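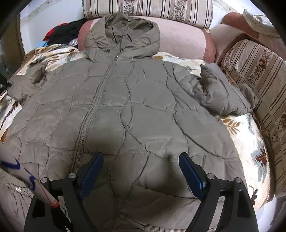 ## 3. Recording outerwear in the household inventories

### 3.1 Sample and procedure

The inventories were collected in Irwood and Nisitz in two waves, both outside the heating season. Invitations were mailed to more than 600 addresses drawn from the municipal registers, and 151 households completed the full procedure. Each household listed every item of outerwear kept in the dwelling, including items in cellars, attics and cars. Items on loan to someone outside the household were left out. The final list holds 3,351 garments, a term used here for any wearable item, so that scarves and gloves are counted along with coats.

Participants filled in one line per garment. The line asked for the type of garment, the year it was acquired, how it was acquired (new, used, gift, inherited), the month in which it was last worn and any fault that affected its use. Where the year was not known, participants could mark a five-year band. Bands were kept as bands in the analysis and were not replaced with midpoints.

### 3.2 Classification

The type categories follow Kaplan and Fröhlich, with one change. Their scheme places all padded garments in a single class, whereas ours separates them by closure and by the presence of a hood. A quilted jacket with a hood and a long zipper (Figure 1) is coded P-Z-H. The fill is not part of the code. Pilot participants often could not tell down from synthetic fill when the care label had been removed, and their answers changed between the first and second interview.

Quilting pattern was recorded as straight, diamond or irregular. The jacket in Figure 1 is coded as irregular: its stitched seams are wavy and divide the fabric into rounded panels. Pattern matters to the repair questions in Section 5. A tailor can open and close a straight channel with little visible change, while a short curved seam is harder to match by machine. Color was written down in the participant's own words and is used only to tell similar items apart within a household.

Two coders, Mikkelsen and Tzavaras, worked through the lists separately. Disagreements were settled by going back to the participant's line and, if that did not help, to the notes from the home visit. Most disagreements concerned the border between a padded vest and a sleeveless liner. Liners sold as part of a coat were in the end coded with the coat, even when stored apart from it.

### 3.3 Active and dormant garments

A garment is treated as active if it was worn at least once in the last full winter, and otherwise as dormant. The rule is simple to apply but has a known weakness. Special-purpose clothing, such as ski wear, can miss one winter and still be in regular use. Gunnlaugsson proposes a rule based on three winters. We tested it on the Nisitz lists only, as the Irwood forms did not ask about earlier years, and the order of the garment classes by dormant share stayed the same.

Faults were coded by part: shell, seam, fill, lining, closure or cuff. A garment could carry several codes. Closure faults were split further into slider, teeth or coil, tape and pull, following the parts list used by the Wibisono repair workshop. Participants who wrote only "zipper broken" were phoned and asked what happened when they tried to close it. Those who could not be reached were given the general closure code, and their garments are left out of Table 4 but kept in all other tables.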